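Enerer clear book covers, pack of 31: review
Posted in Book care and storage 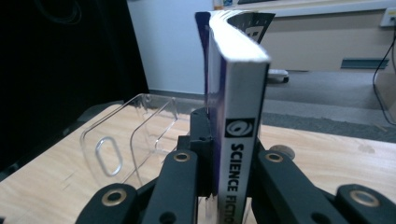

Are clear slip-on covers worth the money for ordinary second-hand paperbacks?

For books you read more than once, I think so. For books that will sit on a shelf for ten years between readings, a bit of dusting does nearly as much good and costs nothing.

I have a lot of old science fiction in paperback, most of it bought cheaply, and the spines take the worst of it. Pale spines show every thumb mark, and dark covers go white along the folds where the ink rubs away. I had been using sticky-backed film from a roll, made by Plemora, and had grown tired of air bubbles and of trimming corners with a craft knife. Film also can't come off again without taking some of the cover with it, so it's a poor choice for anything you might sell.

The Enerer covers are loose sleeves. Each one is a single sheet with a pocket at either end. You open the book flat, slide the front cover into one pocket, bend the back cover a little and feed it into the other. There is no glue. I bought mine from Drukside, who sell them in one height for standard paperbacks and a taller one for trade paperbacks. I ordered the standard height in February and they came in a flat card envelope on the Friday.

Fitting

The first few took me several minutes each. After that it was quicker, though never as quick as the leaflet says. The front goes in easily. The back is the awkward part, as you have to fold both covers backwards to get enough slack, and on a brittle old book I didn't like doing it. Two of mine already had cracked spines and I left those alone.

Thickness matters more than I expected. On books of roughly 300 pages the sleeve sits snugly and the edges line up. On thin ones, 100 pages or so, there is spare material at the fore-edge and the cover slides about when you read. On the very fat ones the sleeve pulls the covers inwards and the book won't close properly. The packet gives a height and says nothing about thickness - it should.

In use

The plastic is clear enough to read the spine lettering through without trouble, and publisher's logos and small print stay sharp. It is shiny, though, and under a reading lamp you get a streak of glare down the spine. Covered books are also slippery. A stack of them on a bedside table will slide if you knock it, and on the shelf they don't grip their neighbours, so a half-full row needs a bookend.

I lent four covered books to Graziella Caputo, who carries whatever she is reading in a work bag with her lunch. They came back with the sleeves scratched and the covers underneath as they were when I handed them over. One pocket had split at the corner seam.

Compared with others

The Meléndez sleeves are softer and fold more easily, which makes them better for fragile books, but they go cloudy along the crease. Plemora film is cheaper per book and stays put for good. Enerer sits between the two on price.

I would buy the standard height again for middling paperbacks and skip it for anything very thin or very thick. Drukside also sell them in a trade box of 2000, which I will not be needing.

Four out of five.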